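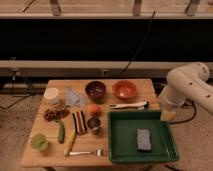
About Voswood

Voswood is a small company with a large question: can a machine clear the table yet? The short answer is "sort of". The long answer pays our wages, so we are in no hurry to shorten it.

We test household robots. People who build arms, and people who are thinking of buying them, send us a list of chores they believe can be handed over. We set the chores up, run them again and again, and write down what went on. Then we send back a report, usually a bit shorter than the client hoped and a good deal less cheerful.

How we started

Alby Wihongi founded the company after a spell at a packaging plant, where a very expensive arm spent its days moving one size of box from one spot to another. It was superb at this. When the box supplier changed the flaps, it was superb at nothing at all for most of June. Alby came away with a lasting respect for boxes and the feeling that somebody ought to be checking these things on messier ground.

There is no messier ground than a kitchen. A plant has one kind of box. A table after lunch has a half-finished bunch of grapes, a cloth somebody dropped in a heap, and cutlery pointing wherever it likes. A child of six can put it straight, given a bribe. Getting a machine to do the same is still proper work.

What we do all day

Most of our testing comes under three headings.

Kudo is our table test. We lay out food, bowls, cups and utensils, and ask for things to be picked up and put somewhere sensible. The layout gets shuffled between runs, and one or two things may move only by a finger's width, which is often enough to cause trouble.

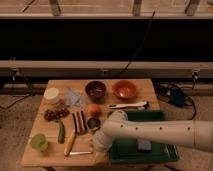
Fruit, bowls, a cloth and a green tray, with the arm at work over the middle of the table.

Akside is the same idea for the shop floor: sorting parts, filling bins, passing a tool across without dropping it on a foot. Robots do better here, partly because shop floors are tidier than people think and partly because the parts don't bruise.

Ustilska is laundry. We would rather not talk about Ustilska.

So, can they do it?

Since you asked, and everyone does, usually at weddings. As of Wednesday, October 17, 2018, our logbook holds 3,364 attempts at single chores. We count an attempt as good when the right thing ends up in the right place, undamaged, with no human hand involved. On that measure, 1,207 were good. You may find that impressive or you may find it a poor return on lunch. We have had both reactions in one meeting, from the same man.

Round, firm things go well. A peach is a pleasant shape to grab, provided you don't squeeze. Bowls are fine by the rim. Thin things lying flat are a misery, and a fork can hold up a run for up to 15 minutes if we let it, which we used to. Cloth has no shape of its own and takes a new one each time it is touched, so a robot that has folded one tea towel has learned a lot about that tea towel. Grapes we regard as a long-term project.

Speed is the other matter. Even a good run would try the patience of anyone waiting to use the table. Our clients like to show their films speeded up. We play ours at the pace they happened, and offer tea.

How we work

We don't build robots and we don't sell them, so we have no favourite. If your machine does well, we'll say so in plain words and you can quote us. If it doesn't, we'll say that too, and tell you which chore it came unstuck on and how often. We don't give stars or badges. Two clients have asked for a badge.

We are also happy to see people who only want to know whether to bother. A fair number of cafés and small workshops get in touch after seeing something clever online. Some of them go on to buy an arm. Rather more go home and buy a bigger sink.

Visiting us

Visits are by arrangement, on weekday afternoons. Bring a chore you hate and we'll tell you how far off help is. Please don't bring a duvet cover.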